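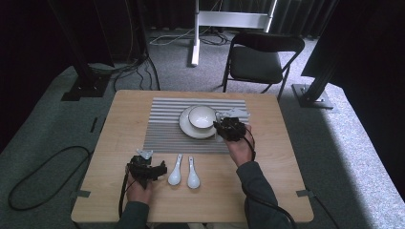
I have come round, rather late in life, to the opinion that a table ought to be laid properly even when the only thing being served is soup. For years I ate mine standing at the cooker, or on the sofa with a tea towel over my knees, and thought myself very practical. Then one Thursday my neighbour Chanida Wongsuwan asked me across the landing for a bowl of rice porridge, and I sat down to a place mat, a saucer under the bowl and a spoon waiting for me, and felt more looked after than I had in months. You need so little for it. A grey ribbed mat on a pale wooden table, a round white saucer, a white bowl with a bit of speckle in the glaze, a pair of white china spoons side by side, and there you have a place where a person might want to sit down.

I know the case against. A mat is one more thing to wipe, a saucer is one more thing to wash, and who has the time? My sister has eaten off the same tray since she moved into her flat in Trnka and will tell you she has never missed a saucer in her life. I love my sister, but I have seen the tray.

What she leaves out is how long laying a table takes. I timed myself last winter, being that sort of person, and from opening the cupboard to pulling out my chair came to 80 seconds, and that included going back for the pepper. I have spent longer than that looking for the end of the sticky tape.

The saucer is the part people argue with me about most. They will allow the mat, because it saves the table, but a saucer under a soup bowl strikes them as showing off. Well, try carrying a full bowl of leek and potato from the hob without one. The saucer gives your thumbs somewhere to go that isn't the soup, it catches whatever slops over, and when you have finished it gives you somewhere to put the spoon. I like one with a good wide rim, wide enough for a crust of bread.

And then the spoons. I was brought up on metal ones, big enough to row with, and it was Chanida who gave me my first china soup spoon, short in the handle and deep in the bowl. It doesn't clink against your teeth, and it holds a decent mouthful – noodle, broth and a bit of spring onion all at once – so you slow down whether you meant to or not. I have 8 of them now, which is silly for a household of 2, but they stack nicely and I regret nothing.

None of it has to match or cost much. My own mat came out of a box of oddments, and it has a tomato stain at one corner that I turn towards the wall when we have company. Tonight it is lentil, and the mat is already down.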